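Illent Home Forum > Small Spaces > Storage and Decluttering

Plush toys have taken over the spare bed, need a system

mukden_attic
Posted Wed 18 May

My sister is coming in July and would like to sleep on the bed in the back room, which is a fair thing to want from a bed. At the moment it belongs to the plush toys. My daughter is seven. She has a pig, several frogs, things that were prizes, things that came free with other things, and a hat that counts as a toy because it has eyes. All of them have names and most of them have grievances.

I have one big plastic crate with a lid and a budget of whatever is in my coat pocket. Do I sort by size, by kind, or by how loudly she will scream if I can't find it at bedtime?

slatsandall
By scream. Always by scream. Ones she sleeps with stay out, ones she'd miss within a week go on top, the rest go to the bottom and think about what they've done.

Desta Jemal
I did this last spring with two kids' worth. Put everything out on the bed first, all of it, before you put one thing in the crate. Otherwise you pack the crate beautifully and then find another nine under the headboard. Ask me how I know. Also wipe down the crate before it gets filled, lid included. The molded kind collects gray fluff in the corners and you can't get at it once there's a bear on top.

grout_expectations
Respectfully, crates are where toys go to be forgotten. Get a net. Hang it in the corner. I paid $7 for mine and it has held up fine.

mukden_attic
The walls in there are tiled. I'm told it was once going to be a bathroom. I am not drilling tile for a frog.

grout_expectations
There are hooks that stick to tile.

slatsandall
There are hooks that stick to tile until about 3 a.m., and then there's a hook and eleven pounds of plush on your sister's face.

grout_expectations
If your plush weighs eleven pounds you have a different problem.

pantrymoth
Bag them first, whatever you put them in. I lost a rabbit to damp in a closed crate. It smelled like a boat. We had a short service.

Desta Jemal
Wash, dry completely, then crate. No bags if the toys are dry and the room is dry. Bags just hold in whatever you failed to get out. And keep the small hard stuff separate, the little houses and boxes and so on. They dent the soft ones, and the soft ones hide them.

pantrymoth
I will defend the bag until I die.

assefa_on_fourth
We have a Mestden under-bed drawer and it solved all of this, except that our bed is now an inch too low for the drawer, so it lives in the hall. Lovely drawer.

mukden_attic
Update. Everything is out on the bed, as instructed. She has been told this is a meeting. The pig is lying down for it. I've got the crate lid propped up so I can clean it, and she keeps moving the green hat back to the middle as though it's chairing.
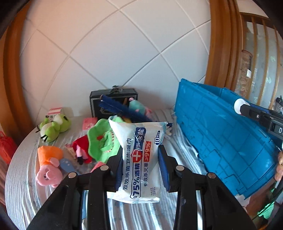 pantrymoth
Can you use alcohol wipes on the toys themselves, or only on the plastic?

Desta Jemal
Keep them for the plastic. A wipe only touches the top of the pile and leaves the fabric damp, and on some dyes the alcohol lifts the color. Plush goes in a pillowcase on a cold gentle cycle if the tag allows it, and anything that can't be machine washed gets a cloth with mild soap, squeezed nearly dry.

slatsandall
Plastic eyes too. Alcohol can cloud them. I have a dog with cataracts now and she's only polyester.

grout_expectations
None of this would be necessary with a net.

mukden_attic
I've done the crate and I'm stopping there for today. Negotiations over the bottom layer broke down when she found out there was a bottom layer. Her counteroffer is that my sister gets the left half of the bed.

assefa_on_fourth
How big is your sister?

mukden_attic
Bigger than the left half.

Desta Jemal
Rotate them. Crate half, swap every month, let her pick who comes out. Mine started looking forward to it. Write the names on a piece of tape on the lid so there's no argument about who's in there.

mukden_attic
She wants to write the tape herself. We may need more tape. Will report back in July.

pantrymoth
Bag them.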